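マグカップは数が増えると、調理台のあちこちに散らばりがちです。このページでは、小さな台を一つ使って、色違いのマグを並べて片づける手順をまとめます。

## 用意するもの

- 脚つきの棚板（横長のもの）
- 乾いたふきん
- 普段使いのマグ

棚板はVuritoの脚つきタイプを使っています。下にマグがそのまま入る高さのものを選んでください。

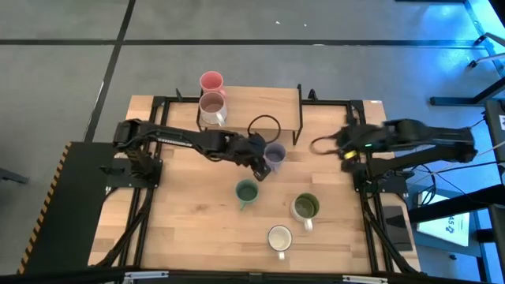
*この記事は3分で読めます*

## 手順

1. マグをいったん全部テーブルに出します。棚の下に置いたままにすると、奥のものを忘れます。
2. 内側と底をふきんで拭きます。底の輪の部分は水が残りやすいので、伏せて少し置いてから拭きます。
3. 棚の上に置くものを決めます。出番の少ない色を上、毎日使う色を下にします。
4. 棚の上は端から詰めます。奥に一つ、その手前に一つと縦に並べると、残りの幅が空きます。
5. 取っ手の向きをそろえます。右利きなら右向きです。
6. 最後に棚の下へ、手前を少し空けて並べます。

## 持ち方と置き方

移すときは取っ手だけに頼らず、胴に手を添えます。縁をつまんで運ぶ場合は、となりのマグに当てないよう真上に持ち上げ、真下に下ろします。取っ手が短いものは指が掛かりにくいので、棚の上より下の段が向いています。

縁が真円でないマグは重ねるとがたつきます。重ねずに一つずつ置いてください。淡い緑のような薄い色は茶渋が目立つため、片づける前に底の内側も見ておきます。
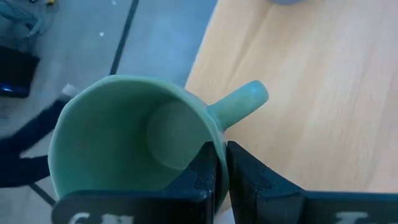 Chathurika Pathiranaさんからは、取っ手を全部右に向けると幅を取るので、棚の上だけ斜め手前に向けているというコメントが届きました。左利きの家族がいる家でも、この向きなら両方の手で取りやすいそうです。

斜めにする場合は、となりの取っ手とぶつからない位置まで間をあけます。棚の前の縁から取っ手がはみ出すと袖に引っかかるため、マグごと少し奥へずらしてください。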